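Subject: Re: dating the Nellau hermitage
Date: 31/05/2023

We use cookies to keep you signed in to the list archive. By continuing you accept this.

On the question of when the Nellau hermitage was founded, the list member from Avcı wrote:

> The life of the founder says he left the monastery at Lirkari at the age of 18 and
> spent 43 years in retreat at Nellau. If we accept the usual birth date, the
> hermitage can't be earlier than his departure. Is there any reason to doubt
> the number?

I think there is. The 43 years appear only in the later version of the life. The shorter version, which I read in the Surnano copy last October, gives 31 years and has him return to Lirkari twice to receive teachings from his old abbot.

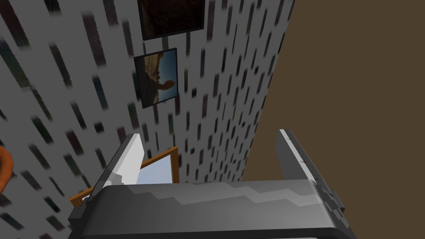

Avcı replied off list that the shorter version may be an abridgment, and that a copyist in a hurry could easily have dropped the last years of the retreat. The same message pointed out that both versions agree on the year of his death, so one of them must be wrong about when the retreat began.

I agree with the second point. On the first I am less sure. The Surnano copy leaves out most of the visions and nearly all of the miracles, but it keeps the names of his students in full – and two of those names are missing from the longer text.
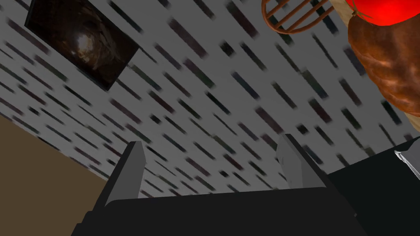 There is also the land grant. It mentions a shrine and a cell at Nellau but no resident teacher, and it is dated in the year 630 of the local era. That fits the shorter retreat better than the longer one.

I have a transcription of the student list and can send it to anyone who wants it. The last four lines are damaged and I would welcome other readings.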